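How many demonstrations for sorting snack packets with two arms?

Benedetta Palumbo
Posted 3rd January – 3 answers – 22 shares

I am teaching two arms by remote control to put small packets into a basket. I recorded 400 episodes. The robot goes to the packet correctly, but then it waits above it and does not close the gripper. Should I record more, or is my way of recording wrong?

Povano
More data. I had the same problem and with 500 it was fine.

Prodromos Theodorakopoulos
I would not record more yet. Please look first at your own hands. Many operators stop for a moment before they close the gripper, to check the position. The robot learns this stop very well – it cannot know that you were only thinking. Cut these pauses from the episodes, or record again 22 of them without stopping, and compare. 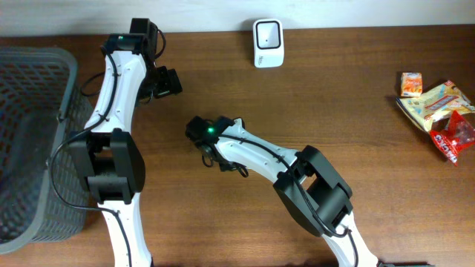
Also, change the place of the packets between episodes, and turn them. Shiny wrappers can look very different when the light moves, so I record some in the morning and some in the evening. If only one arm is working, keep the other one still in the same pose each time.

Dandum
Did you check the gripper calibration? Mine was wrong since May.

Related
Leader arm feels heavy after update
Recording by hand guiding or by remote control?
Episode 459 will not load

Contact – Terms – Back to top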